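Product Review: Brultemska Push Button, Green
Reviewed by Hường Ninh for Yaman Technical Purchasing

Otel submitted this push button for listing in the Ranomholm parts catalog. The review covers handling, fit and ease of wiring. Ten units were ordered in July and four were selected for detailed inspection.

The cap has an even finish and a firm, clear return. The body is compact and suits crowded control panels. Terminal markings are small, and staff who wear reading glasses found them difficult to make out. 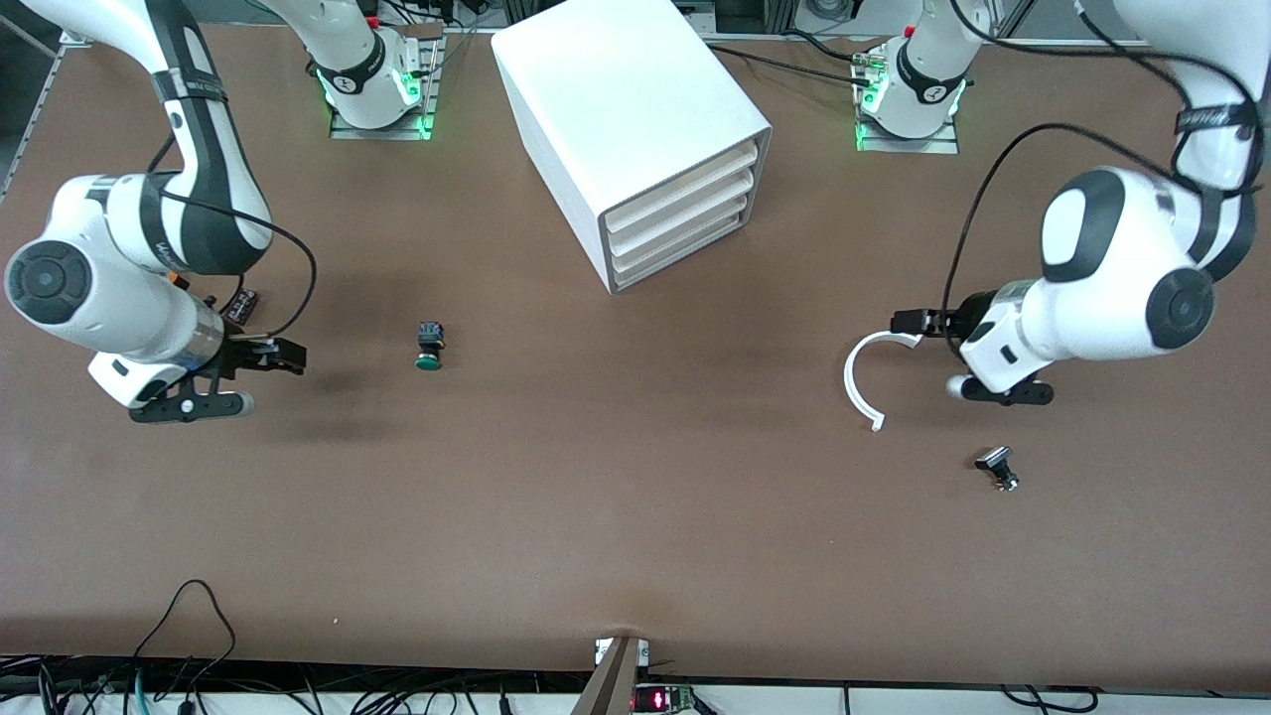
Push button with black square body and glossy green round cap, standing cap down on the tabletop.

Each unit was pressed 400 times by hand, and no sticking was recorded. The mounting nut requires a wrench, which the supplier does not include. Instructions are limited to one folded sheet.

The button is recommended for general panel use. Larger terminal markings are requested before the next order.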